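Teaching the arms at Kolwood

12 shares | 4 comments

Maëlys Aubert has taught robot arms by remote control at Kolwood since March. She moves two handles, and the arms copy her.

"The cube is harder than people think," she says. "I must feel with my eyes."
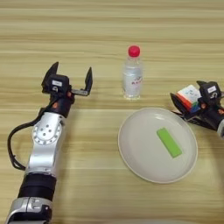

She repeats one task 30 times before lunch. "When I am tired, I close the gripper too early, and the robot learns this also."

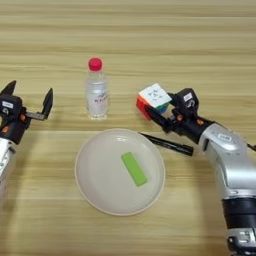
By hand or by remote?

"By hand is faster, but then my arm is in the video."

Recent
Pletov opens its lab
A visit to Miyazaki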